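Benddale Rules

The Benddale Rules are a set of good practice rules for recording table work with hand-held grippers. They were drawn up at Sturcombe by Tadeo Pereyra and Dale Després, and are used mainly by small labs and by firms that supply recordings for training robot arms. The rules are voluntary. Hevau and Cloutier both ask their contractors to follow them.

Contents

The current text has 24 rules in three parts: the tool, the table and the operator.

The first part deals with the gripper. Both fingers must carry a marker that stays in view of the camera through the full range of opening. Finger pads are checked before each session and replaced after 200 recordings, or sooner if the surface is torn. Screws on the mounting blocks are tightened by hand at the start of the day.

The second part covers the table. Any cloth behind the work must be fixed so that it cannot slide onto the tabletop. Decorations are allowed on the cloth but may not be moved during a session. Clear plastic items are listed separately in the log, as their edges can be hard to pick out against the surface under them.

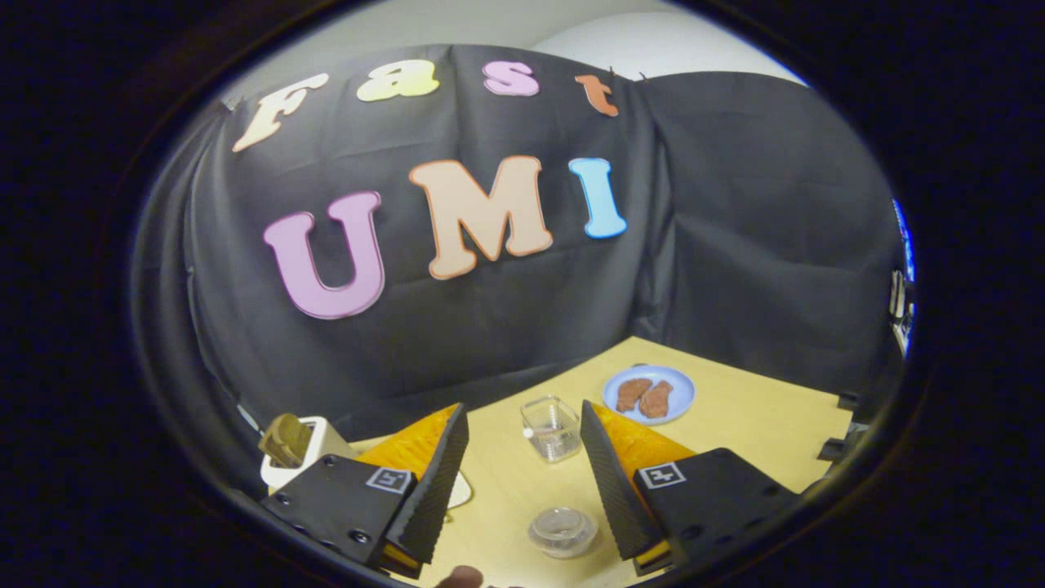
Issue 8

A table with a draped black backdrop held by small clamps, with a clear square container between the gripper fingers and a marker on each mounting block.

The third part is the shortest. Operators rest for 10 minutes in every hour and keep their free hand away from the items unless the task calls for it - a rule that was added in the second edition.

Criticism

Some users have said that the limit on pad use is too strict for light objects. Després has defended it, but the next edition is expected to set separate limits by weight.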